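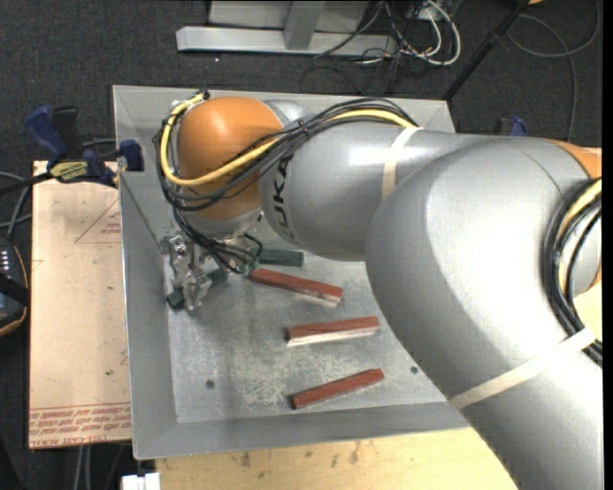
Fachbereich Hauswirtschaft und Ernährung, Lehrbuchgruppe Etar

Kapitel 22
Sauerteig und die Geduld

Wer zum ersten Mal ein Glas mit Mehl und Wasser auf die Fensterbank stellt und am nächsten Morgen voller Erwartung hineinschaut, der wird, das sei gleich vorweg gesagt, meistens enttäuscht. Es riecht ein wenig nach nasser Pappe, und sonst geschieht nichts. Bitte nicht wegschütten! Im Inneren des Glases hat längst eine Gesellschaft zu arbeiten begonnen, die uns durch dieses ganze Kapitel begleiten wird: Hefen und Milchsäurebakterien, die schon am Korn saßen, als es noch auf dem Feld stand.

Im vorigen Kapitel haben Sie Teige kennengelernt, die mit Backhefe gelockert werden, und vielleicht haben Sie sich dabei an die Bequemlichkeit gewöhnt (das sei Ihnen von Herzen gegönnt). Ein Roggenteig lässt sich auf diese Weise aber nur schlecht zu einem ordentlichen Brot backen. Roggenmehl bringt Enzyme mit, die während des Backens die Stärke abbauen, und erst die Säure bremst sie so weit, dass eine schnittfeste Krume entsteht. Woran man eine zu schwach gesäuerte Krume erkennt, sehen wir uns in Abschnitt 2 genauer an, am besten mit einem Brotmesser in der Hand.

Als durchgehendes Beispiel dient uns das Landbrot aus der Backstube Jirkano, ein Roggenmischbrot mit kräftiger Kruste, das dort im August merklich anders geführt wird als im Winter. Warme Mehlsäcke, warmes Wasser, eine warme Stube – da läuft der Teig dem Bäcker davon, ehe er seinen Kaffee ausgetrunken hat. Wir werden deshalb viel über Temperaturen sprechen und ein wenig auch über das Warten.

Nach diesem Kapitel können Sie einen Anstellsauer selbst ansetzen und pflegen, die Teigausbeute berechnen und milde von kräftiger Säuerung am Geruch unterscheiden. Setzen Sie Ihr Glas am besten heute noch an, bevor Sie weiterlesen. Das Grundrezept steht auf Seite 56, die Tabelle zum Auffrischen auf Seite 59.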